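Lemanlow Robotics Forum > Two-arm setups > Faults and safety

Left gripper opens by itself during handover

clerkano_bench
Posted 7/3/20

We have a two-arm cell on a bench at the Dodgate site. The job is simple enough. One arm picks up a bottle of orange drink, the other meets it over a pink plate, both grip, and the first arm lets go. It had been running well for weeks.

Since the last update to the Clerkano controller the left gripper sometimes opens when it shouldn't. There is no error on the screen and no stop. The program carries on as if the bottle is held. It has happened 6 times in the last 100 runs. On two of those the bottle went over and rolled off the bench, so we've now got a rule that no one puts their hands past the edge of the table while the arms are powered.

What I've checked so far: air is not involved, both grippers are electric. Finger screws are tight. Force setting is the same on both sides. I swapped the bottle for a new one in case the old one had gone soft, no change.

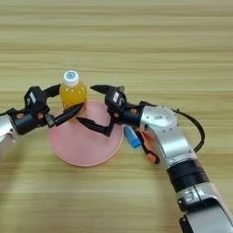

The handover is the only part of the cycle where it goes wrong. If I run the left arm by itself, pick and place with no partner, I can't get the fault at all. That makes me think it is something to do with the two arms talking to each other, but I don't know the controller well enough to say. Has anyone had the same?

dodgy_servo
Re: Left gripper opens by itself during handover

Cable. It is nearly always the cable. If yours has a loop at the joint, it gets flexed every time the wrist turns, and a handover turns it further than a plain pick does. One broken strand and the gripper loses its signal for a moment and goes to its default, and on a lot of grippers the default is open.

Power down, unplug both ends, put a meter across it and bend it by hand. You'll see it drop out.

yang_cell_2
Re: Left gripper opens by itself during handover

I don't agree with that. A cable fault would show up as lost comms and the controller would stop. He says there's no error. Also it began after an update, and cables don't know about updates.

On the Yang cell we had something close to this. The release command was going to both grippers because they had ended up with the same group number. Most of the time the second one was ignored as it was busy. When the timing was a little different, it wasn't ignored.

dodgy_servo
Re: Left gripper opens by itself during handover

It would only stop if the timeout is short enough. Plenty of people set it long to get rid of nuisance stops. Ask him what his is set to before ruling it out.

clerkano_bench
Re: Left gripper opens by itself during handover

Timeout is two seconds. I didn't set it, it was like that when I took the cell over.

I did the cable test as well. No drop out on the left, bent it every way I could. I haven't done the right.

marrowfat
Re: Left gripper opens by itself during handover

Two seconds is far too long for anything holding a load. I'd change that today whatever the cause turns out to be.

My real worry is that you're still running it. You have a gripper that lets go with no warning and a controller that doesn't notice. A drinks bottle is one thing, but the next person on that bench may be moving something heavier or sharper. I would lock it off until you have the cause.

yang_cell_2
Re: Left gripper opens by itself during handover

I think that's a bit strong. You can't find a fault that comes and goes with the power off. Slow speed, clear bench, one person at the stop button, and carry on testing.

marrowfat
Re: Left gripper opens by itself during handover

Testing, fine. He said runs, and it sounded to me like normal running. If it's testing then put a sign on it and write it in the log — otherwise the next shift will just press start.

clerkano_bench
Re: Left gripper opens by itself during handover

Fair point. It was normal running up to this morning. It's now signed as under test and the speed is down. I've also cut the timeout.

Group numbers are next. I'll go through it in this order:

1. Save a copy of the settings as they are now, before touching anything.

2. Run the handover at slow speed with the log on, and write down which gripper gets each open command.

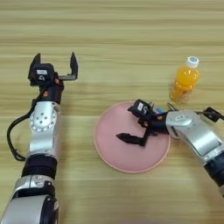

3. Read the group number for each gripper and compare them with the old settings file from October.

4. If they match each other, give the right one its own number and restart the controller fully.

5. Another 100 runs at slow speed before anyone puts it back to normal.

yang_cell_2
Re: Left gripper opens by itself during handover

Good list. On step 4, make it a full power off. A soft restart kept the old numbers on ours and we lost a day to it.

dodgy_servo
Re: Left gripper opens by itself during handover

And do the right cable while it's off. Takes five minutes.

clerkano_bench
Re: Left gripper opens by itself during handover

Steps 1 to 3 done. Both grippers were in group 2. In the October file the left is 1 and the right is 2, so the update must have changed it, or someone did it by hand straight after. I've put the left back to 1 and left the right alone, so a bit different from my step 4. Full power off, as you said.

Right cable tested good.

No faults so far but I'm not far into the runs. Will post the count when it's finished.

marrowfat
Re: Left gripper opens by itself during handover

Report it to the people who sent you the update too. If it changed yours it may well have changed others. And I'd still want a check in the program that the fingers are closed on something before the other arm lets go.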